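The folding table has a new pair of hands

I've had a few messages asking how it's going with the machine, so I'm finally sitting down with a cup of tea to write it all out. Fair warning, this is long and I've got opinions.

For anyone new, I work at Jorkier, where we take in sports kit from clubs and schools, wash it, fold it, bag it by team and send it back out. In October the folding robot from Clastora arrived at the end of our row. Two arms, a grey padded table to itself, and a lot of very polite emails from upstairs about what it would and wouldn't mean for us.

What they told us was that it would take the football shirts, the plain-ish ones that come through by the sackful, and leave everything else to us for now. "For now" got quite a lot of discussion in the break room, as you can imagine!
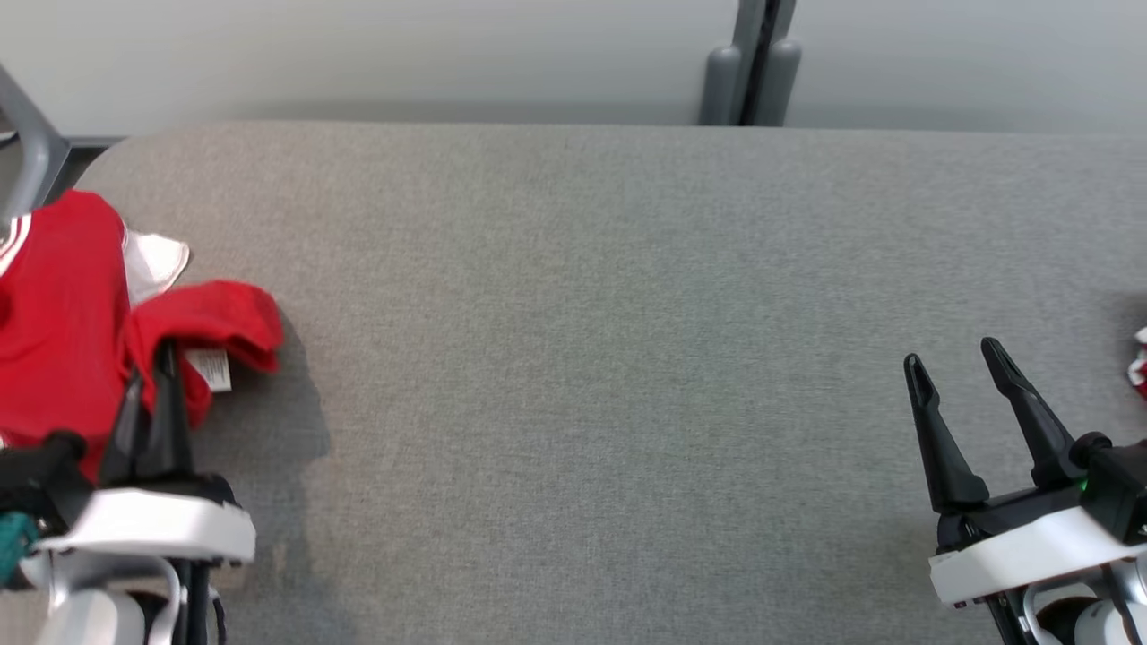

Left hand on the red shirt, right hand open and waiting.

I'll be fair to it. Shirts are the dullest part of the job and I don't miss them. Before, a decent-sized order was 165 shirts and you'd have them all done by the end of the shift and feel it in your wrists all evening. Mine have been a lot better this winter. My other half noticed before I did, because I'd stopped moaning about opening jars.

But it's slow. Slower than any of us, and I include the lad who started in the summer and folds like he's wrapping chips. It'll take hold of a bit of shirt, think about it, let go, take hold of a different bit. If you stand and watch (we all did, the first week) you start wanting to reach in and do it yourself, and you're not allowed to reach in. There's a sign and everything. The trick is that it doesn't go home, so whatever it hasn't done at six when we knock off, it just carries on with.

The bigger change is what the rest of us do all day. There used to be 13 of us folding. Nobody's been let go, I want to say that clearly as I know some of you have been worried, but three have moved over to checking and bagging, and when one of the older ladies retired before Christmas they didn't advertise her job. So you can draw your own conclusions. I asked about it at the team meeting and got an answer with the word "journey" in it.

And folding with other people was sociable. You stood opposite someone, your hands were busy, and you talked. I've had whole friendships across that bench. I know about people's divorces and their dogs' operations. Checking is done on your own facing a screen, and you have to concentrate because you're looking for a cuff tucked the wrong way or somebody else's number in the pile.

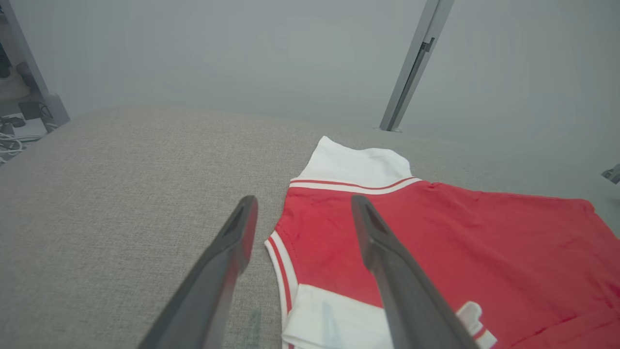
I do like being asked things, though, and that part has been a nice surprise. Collars, for instance. A collar wants laying flat before you do anything else or the whole shirt comes out lopsided, and you'd never think to write that down because your hands just know it. The Clastora people came and stood with us for a couple of mornings and wanted to know all of it: which way we turn the sleeves, what we do with a slippy fabric, how we can tell when a fold won't hold in the bag. I talked for so long that one of them had to go and feed the parking meter!

I did come away wondering if I should've charged them for it, mind. My friend at Bouchard (hotel linen, over the other side of the ring road) reckons they got a bonus when theirs went in, for the training side of it. We got a tray of pastries. They were good pastries, but still.

Next up is supposedly shorts, and then they want to try the Nollier contract, and that's all goalkeeper tops with padding in the elbows. I wouldn't wish those on anyone, with or without arms of its own. I've said I'll help with the setting up as long as it goes on my hours this time, and I'm waiting to hear back.

If you've had one of these put in where you work, tell me how it went, especially if you've managed to keep your bench together. I read all the comments, even when I'm slow replying.

3 comments

We use cookies to remember your settings and count visits. By carrying on reading you agree to this.

Contact | Copyright, all words my own | Back to top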